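How to sort and store spare linen in clear plastic bins

Most linen cupboards go wrong because everything is stacked on open shelves and the thing you want is always at the bottom. Clear bins fix most of that. You can do a whole cupboard in an afternoon, and the floor of a spare room is the best place to work. 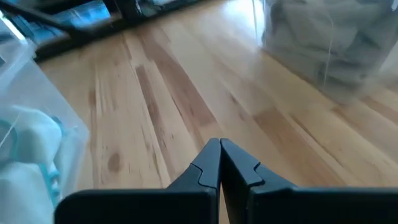
Reijo Oksanen wrote in to say he had tried bins before and given up on them, as his blankets came out smelling stale after one winter. He wanted to know whether the lids should stay off. The short answer is that the lids are fine if the fabric goes in completely dry. There is more on that under Step 3.

What you need

Clear plastic bins, all the same footprint if you can manage it
A tape measure
Plain labels and a marker
A clean cotton sheet to lay on the floor
A bag for things that are leaving the house

Step 1. Measure before you buy

Measure the depth of the shelf, then the width, then the height between shelves. Take the width at the front and again at the back, as older cupboards are often out of square. Mine is 477 mm deep, so a bin sold as 480 mm will stop the door from closing. Check the outside measurement across the rim, not the base. Bins taper, and the size on the sticker is sometimes the size of the bottom.

Leave 4 or 5 cm of clear height above each bin so you can get your hands in and lift it out.

I use the Maltosik bins from Gerkholm, but any rigid clear bin will do. Avoid the very thin ones. They bow outward when full and then won't sit side by side.

Step 2. Empty the cupboard and sort

Take everything out at once. Lay the cotton sheet down first if the floor is timber, both to keep dust off the linen and to stop grit under a full bin from scratching the boards. Sweep before you start either way.

Sort by use, then by size:

Sheets, by bed size
Pillowcases
Towels
Throws and light blankets
Heavy blankets and doonas

Odd pillowcases, single sheets with no partner and anything worn thin go in the bag. Animal shelters will often take old towels, but ring first. Keep one old sheet for painting.

Step 3. Wash and dry

Anything that has been sitting for more than a year should go through the wash. Skip the fabric softener. It leaves a coating that can hold smells once the fabric is shut away.

Dry everything fully, then leave it over a rack or the back of a chair overnight before it goes in a bin. Thick hems and the seams of fleece throws hold moisture after the rest feels dry. This is the usual cause of the stale smell. If your house is damp, leave the lid resting on top without clipping it down.

Step 4. Fold to fit the bin

Sheets and pillowcases: fold to the width of the bin and stand them on edge, like files in a drawer. You can then pull one out without disturbing the rest.

Throws and soft blankets: these won't stand up on their own. Fold in half lengthwise, in half again, then fold loosely from one end and lay the bundle flat. Don't press it down to make room for another one. Fleece and brushed cotton come out with hard creases if they are packed tight for months.

Towels: fold in thirds lengthwise, then in half, with the fold facing up.

Fill bins to three quarters at most. A bin you can lift with one hand gets put back properly - a heavy one gets left on the floor.

Step 5. Label

Label the short end, the one that will face you when the bin is on the shelf. Write the bed size as well as the item. With clear bins you can see the colour of what's inside, but you can't tell a single sheet from a queen.

Step 6. Put it back

Everyday sheets and towels go between waist and eye level. Heavy blankets go on the bottom shelf. Guest linen and anything seasonal can go up top, as long as the bins there are light.

Wipe the shelves down and let them dry before anything goes on them.

Upkeep

Twice a year is enough, in May and again when the weather warms up. Take the lids off for an hour, refold whatever has slumped and check the bottom corners for dust or moths. Cedar blocks need a light sand at the same time, with 100 grit paper, to bring the scent back.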